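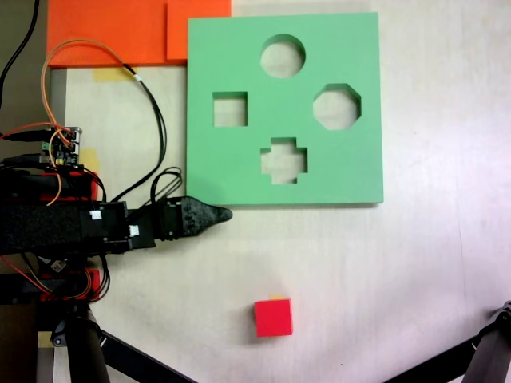
The Sunday morning crèche at Usuga Road Chapel is open to any child under school age whose parents or carers are in the building, members or not. It runs in the side room off the hall from ten minutes before the service until the last parent has collected. Toys are kept simple and easy to wipe down: picture books, stacking cups, a green foam board with a round hole, a square, an octagon and a cross to fit shapes into. The questions below are the ones that come to the church office most often, about the crèche and about Sundays and church life generally.

Do I have to leave my child in the crèche?

No. Children are welcome to stay in the service from start to finish. Some parents use the crèche every week, some only for the sermon, and some never. If your child is unsettled, a helper will come and find you. Please leave your name and where you are sitting when you sign in.

Who looks after the children?

There are always at least two adults in the room, and both have been through the same background checks and safeguarding training as our youth leaders. The rota is kept by Martim Moreira, and a copy is on the noticeboard in the hall. Helpers do not change nappies. They will fetch you instead.

What about older children?

School-age children stay in for the first two hymns and the notices, then go out to their own groups. The 11s and over meet in the upstairs room. On the first Sunday of the month everyone stays in together and the service is shorter.

What time is the service and how long does it last?

Morning worship starts at 10.30 and usually finishes by 11.45. Communion Sundays run a little over. There is an evening service at 6.30 from November until Easter, held in the small chapel because it is cheaper to heat.

Do I need to be baptised to take communion?

We invite anyone who wants to follow Christ to receive the bread and the cup. You are free to let them pass by, and you will not be asked why. The bread is gluten-free and the cup is grape juice, so there is no separate queue for either. Whether children take part is left to their parents.

Do you baptise infants?

Yes. We also baptise adults, and we hold services of thanksgiving for families who would like their child to choose for themselves later on. Speak to our minister, Jhosep Grajales, before fixing a date with relatives. He meets each family at least twice beforehand, normally at home, and baptisms take place during morning worship and not at a private service.

How do I become a member?

Membership classes run over 3 evenings in the spring and again in the autumn. They cover what we believe, how the church is governed and what members promise to one another. At the end you can decide to join, to wait, or to carry on as you are. Members can vote at the church meeting. In all other respects there is no difference between members and regular worshippers.

If you are transferring from another congregation, please ask your old church for a letter. It need only be a few lines.

How is the church paid for?

Almost entirely by the people who come. We receive no money from the council or the state. Last year's roof appeal closed at £1,918 over its target, and the church meeting voted to put the extra towards new boiler controls. A plate is passed during the service, but visitors should not feel they have to put anything in. Most regular givers use a standing order, and forms are in the rack by the main door.

Can I hire the hall?

Yes, for most purposes. We do not allow alcohol or gambling, and that includes raffles. Bookings go through the office, and church events have first call on the space. The hall must be cleared by 10 pm – the neighbours are close and have been patient with us.

Is the building accessible?

There is a ramp at the side entrance and level access from there to the chapel, the hall and the toilets. The upstairs room can only be reached by stairs. A hearing loop is fitted in the chapel and works best in the middle block of pews. Large-print hymn books are on the shelf as you come in.

Someone in my family is ill. Will the minister visit?

Yes, and you do not have to be a member to ask. Hospitals no longer tell us when someone is admitted, so please ring the office or have a word after the service. The pastoral visitors can call as well, and they can bring communion to the house. Anything you tell them is treated as confidential, and names are only read out in the prayers with permission.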